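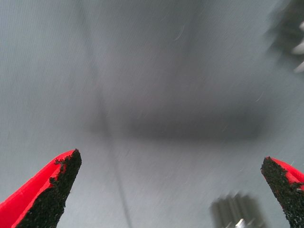 Usha Lobo wrote:

> My top crusts look fine going into the oven and then the edge just
> melts. I get nice crimps, I chill the pie for maybe ten minutes, and
> when it comes out the rim is a smooth fat roll with juice coming over
> it on one side. Same dough as always, half butter and half lard. Is it
> the dough or is it me? Also, does anybody still use a pie bird or is
> that just for show?

Hi Usha and everyone,

I'd bet on the ten minutes. I used to do ten minutes too, and my rims slumped all winter long, and I blamed the lard, the flour, the oven and at one point the pie plate (which I gave to my sister, and she makes gorgeous pies in it, so there you go). Now I crimp and then put the whole thing in the freezer, uncovered, until the edge feels hard when I press it with a knuckle. In my freezer that's most of an hour. Then straight into a hot oven on the lowest rack with a baking sheet already in there heating up.

The other thing I'd look at is how much dough you have out at the edge. If you trim the bottom crust flush and leave the top hanging over, you end up tucking one floppy layer under another and there's nothing holding it up. I leave both long, roll them under together and press down firmly before I start any kind of crimp. Lindiwe Mnguni told me years ago to stop brushing water on the rim and use a little beaten egg white, and I've done it her way ever since!

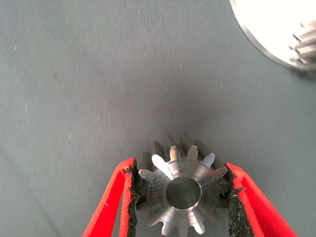 Crimp depth matters more than people think, and I went the wrong way on it for ages. Those big dramatic flutes you make with a thumb and two fingers look wonderful raw, but each one is a little tower of fat and flour and it's going to lean over the minute it gets warm. Short and blunt holds much better. Take a look at the steel gear up there - short rounded teeth all the way around and a plain round hole in the middle - and you've pretty much got my cherry pie. I press mine in with the handle end of a wooden spoon, close together, and they come out of the oven looking like crimps. Mine aren't anywhere near as even, of course.

On the vent, yes, I do still use a bird sometimes, for apple, where the fruit shrinks down and the crust can be left standing over a big gap. For berries I just cut a round hole with the wide end of a piping tip. Slits are fine, but mine always seem to seal themselves up again, and then the juice finds the edge and comes out there. That could be your leak on the one side, come to think of it. Is your oven level? Mine wasn't. I put a cake pan of water on the rack and felt pretty silly when I saw it.

Altitude people, please chime in on this, I know Caradog Gape is up at 4000 feet and says he adds a spoonful of extra water to everything. I'm practically at sea level and have no opinion.

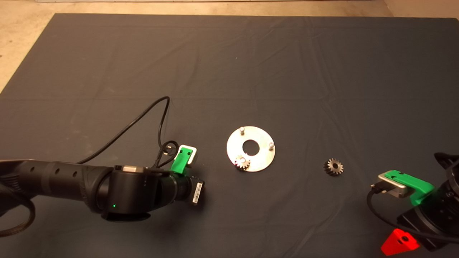
Round plate and small gears on the gray cloth.

While I'm writing, the Clolbridge bake table went well in January, thank you to all who asked. We made 156 hand pies over two evenings in Elis James's kitchen and sold every last one except a tray that I burned (talking). The apple and cheddar went first, same as last year. The mincemeat sat there until lunchtime and then a man bought nine of them. We ran short of wax paper bags, so if anyone knows a cheaper place to buy them I'd love to hear it.

I still owe Siwan Nicholas the hot water crust recipe and I haven't forgotten. It's on a card in my mother's handwriting and one of the amounts has a butter stain right over it, so I want to make it once more before I send numbers to the whole list. It's either 3 ounces of lard or 8, and that's a fairly different pie.

Usha, try the freezer and let us know, and tell me what temperature you start at. I go hot for the first twenty minutes and turn it down after that.

Back to my dishes,
Bronwen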